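How to Pack a Small Potting Kit in a Clear Bag

Most of what you need for repotting houseplants fits in one clear plastic bag with a handle. Keeping it all together saves trips to the shed, and you can see what has run out before you start. The method below comes from Hélène Thibodeau, who teaches the Friday repotting class at Plernden.

What you need

A clear or translucent bag with carrying straps and a flat bottom
A small hand trowel
One or two bottles, such as liquid plant food or a mister
Gloves
Plant labels and a pencil
An old dish towel

Step 1. Clear a table or a stretch of wood floor and empty the bag onto it. Shake out the crumbs of soil and wipe the inside with a damp cloth. Leave it open for 10 minutes to dry.

Step 2. Clean the trowel. Brush off dried soil, wash the blade in warm water and dry it right away, including where the blade meets the handle. Set it to one side. It goes in last.

Step 3. Check the caps on your bottles. Tighten each one, turn the bottle upside down over a sink and look for drips. If a spray head leaks, swap it for a plain cap and pack the head separately.

Step 4. Put the bottles in, caps toward the opening. Fill the space beside them with the gloves and the folded towel. The soft things keep the bottles from sliding when you pick the bag up.

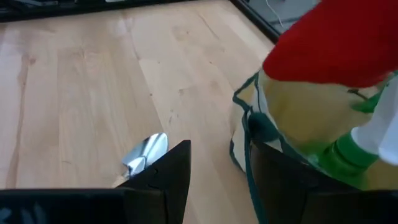

The trowel stays out on the wood next to the bag until everything else is in.

Step 5. Slide the labels and pencil down one side, where you can read them through the plastic.

Step 6. Wrap the trowel blade in a strip of cloth and lay it on top. A bare metal edge will scratch the plastic and can split it at a seam.

Step 7. Lift the bag by its straps. If it leans, move the heaviest bottle toward the middle and try again.

Storing the kit

Hang it from a hook or stand it on a shelf out of direct sun. A bag 14 inches wide holds enough for most homes. Go through the kit every April and throw out any plant food that is past its date.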